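Filming a bakery on a phone: Welington Caldeira on his first long documentary

Welington Caldeira has been shooting video on phones for long enough that he no longer brings it up when he introduces himself. His new film, Nogueira, follows a family bakery through one working year and runs to 92 minutes. All of it was recorded on two phones, both of them bought second-hand.

"I own a proper camera," he says. "It's in a cupboard. The bakery starts at three in the morning and the gap between the oven and the wall is about as wide as I am. I tried the big camera for one night and I hit a tray of rolls with it."

Most of his footage was shot on the main lens. He avoids the wide one indoors because it has a smaller sensor and goes muddy under the strip lights, and he says he used the telephoto only for a handful of shots through the shop window.

Flicker was the first problem. The older lights in the back room pulsed on screen, and the automatic settings kept changing the shutter speed as people walked past. Caldeira now locks everything by hand before he starts.

"Twenty-five frames a second, shutter at a fiftieth, and white balance fixed. Then I leave it alone. If the picture is a bit dark, it's a bit dark. You can lift it later. You can't take out a colour change in the middle of a sentence."

He used a recording app called Wuko for this, mostly for its large buttons, which he could press with flour on his fingers. He has complaints about it. The audio meters are small, and on 3 occasions it closed itself when the phone got too warm beside the oven. He lost a few minutes each time. After the last one he started keeping the second phone in a cool bag by the back door and swapping them every half hour.

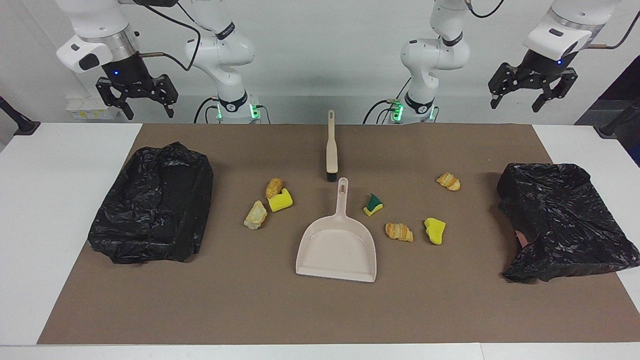
Storage was the next thing to sort out. Caldeira recorded in a high-quality format that fills a phone very quickly, and he came home from one early shift with no room left and the delivery van still to film. He now records straight to a small drive taped to the back of the phone's cage. The cable is the weak point. He went through several before finding a short one with a right-angled plug that stayed in.

The edit was done with Dorothy Horrocks, who has cut short films for years but had never worked on anything shot entirely on a phone. She had around 200 hours to look through.

"The pictures were fine," says Horrocks. "I'd expected to spend my time fixing them and I didn't. The trouble was how much there was. With a phone you don't stop. There was one clip of a mixer going round that lasted as long as my lunch."

She asked him to log everything by shift, with a line or two on who was talking. He did the first 68 clips carefully and then, by his own account, got lazy. Horrocks finished the job herself and is still a little sore about it.

Sound took longer than the picture. The built-in microphones were used for background noise only. Voices were recorded on clip-on mics under aprons, which rustled, and the fridges hummed through everything. Horrocks cleaned up what she could and put subtitles on two of the night scenes.

Asked what he would change, Caldeira mentions a filter. Filming outdoors with the shutter locked meant the daytime shots were often too bright, and he had no way of cutting the light until May, when he bought a clip-on variable filter. The earlier street scenes look harsher as a result. "You can see the join," he says. "My mother saw it."

Nogueira has been shown once so far, in the hall at Litdale, with the family in the second row. A screening in Stoslow is next. Caldeira would like to fix the sound on one of the oven scenes before then, and Horrocks has told him he can do that one on his own.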